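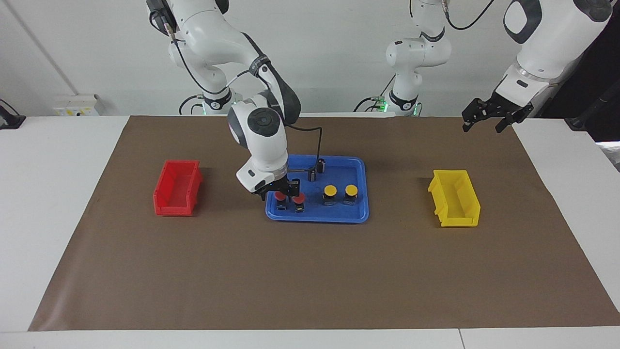

Lacey Furnival wrote to ask why her sorting program works well in the morning and then picks the wrong cap after lunch, when she did not change one line of it. I have received this question in several forms since April, so I will answer it first, and then continue with the other tips I promised for small two-arm tables.

Color and daylight

Lacey, please look at your color limits before you look at your planner. If you find red and yellow caps by fixed limits, the limits belong to the light you had on the day you wrote them. The afternoon sun moves yellow toward orange, and your red limit is probably too generous on that side. Work in hue and saturation, leave brightness almost free, and make the two color ranges narrow with a wide empty space between them. A cap that falls in the empty space should be reported as "unknown" and left in the tray. A program that is allowed to say "I don't know" makes far fewer strange picks.

Lay plain brown paper over a white table. White gives back a lot of glare, and the camera then makes the whole picture darker to compensate. Turn off automatic exposure and automatic white balance also. Many people turn off the first and forget the second. I forgot it for two weeks.

Keep the containers out of the color search

A red bin is much more red than any cap. If you search the full picture for red, the bin wins every time. Draw a mask around the tray and search only inside it. When the tray may be moved by hand, find the tray first (a blue one is easy to separate from red and yellow), then make the mask from its rim, a little inside. Do this again before each pick, not only at the start. The tray gets pushed.

The bins need the opposite treatment. I store the bin positions in a file and I check them once per run. Small rotation of a bin does not matter if you release over its center, so please don't spend an evening to estimate the angle of a bin to half a degree. I did spend this evening.

Two caps that stand close together

This is the place where most beginners' programs fail. Seen from the side or at a slant, two caps of the same color become one long blob, and its center is exactly the gap between them. The gripper comes down with a finger on each cap, or between them, and pushes both.

What helps, in the order I would try it:

Check the area of the blob first. If it is clearly larger than one cap, do not use its center.
Fit circles of known size to it. You measured the cap with a ruler, so use that number.
Choose the approach angle so the open fingers go down on the free sides, away from the neighbor.
Open the fingers only as wide as you need. Full opening is a lazy default and it knocks things over.
Pick the cap with the most free space first, even if it is not the nearest. After it is gone, the second one is an easy case.

Dark bodies under bright caps are a trouble for depth cameras. I get holes in the depth picture there, and the program fills the holes with nonsense from behind. I take the height from the cap only and calculate the rest from the known size of the object.

Who owns the middle

With two arms over one tray, you need a rule for the shared space, and it should be a boring rule. Ours is a single lock in the software. An arm must hold the lock before it goes below the safe height over the tray, and it gives the lock back only when it is again above this height. The arm that waits does so on its own side, high up, with the gripper open. It looks wasteful. Diễm Châu tried a more clever version with both arms moving in the tray at once, and she saved so little time that she removed it again.

Two details about the lock. Give it a time limit, and when the limit is passed, stop and call a person. Do not let the program hand the lock to the other arm by itself, for the first arm may still be down there. And write to the log who holds the lock, always. When the two arms stand still and look at each other, this is the line you will want.

Which arm takes which cap? We assign by destination: each arm serves the bin on its own side. The arms do not cross. If one color is finished early, that arm rests.

Cables in the planner

The collision model that comes with an arm has usually no cables in it. Your real arm has them, at the wrist and at the back. Add a simple fat cylinder around the wrist in the model, and limit the last joint so it cannot make a full turn. The planner will complain sometimes that no path exists. Move the tray a little and it stops complaining. Also, if a cable hangs into the camera's view, a dark line crosses your objects and may cut one blob in two. Tie it up, or take the picture when the arm is away from the tray. I do both.

Timing

In our program the camera picture was 154 milliseconds old when the planner received it. On a table where nothing moves, this is no problem. But the arm itself moves, and with a camera on the wrist the old picture is matched to the new arm position, and all picks are shifted in the direction of travel. Put the time stamp on the picture at the moment of capture and ask for the arm position at that same time. If your picks are always wrong to the same side, suspect this before you calibrate again.

Logs and small tools

Our log folder has now 2970 pick attempts in it, and 1708 of them are from before I saved a picture together with each attempt. Those older ones are nearly useless. I can read that the pick failed, and I can't see why. Save one small picture before the grasp and one after the lift, with the attempt number in the file name.

For replay I use Relia, a small viewer written by Iraklis Alexiou, which puts the detected circles over the saved picture and lets you step through attempts with the arrow keys. Before I had it, I opened the files one by one. Consuelo Quintero does the same with a short script of her own and is content with it.

Keep the settings (color limits, cap size, safe height, bin positions) in one text file, and copy this file into every log folder when a run starts. Do not type new limits directly in the code during a test -- you will not remember them the next day.

Gripper closing force is a setting as well. Cường Ngô has sent me a good list of starting values for plastic caps, and I will put it on the next page when I have tried them.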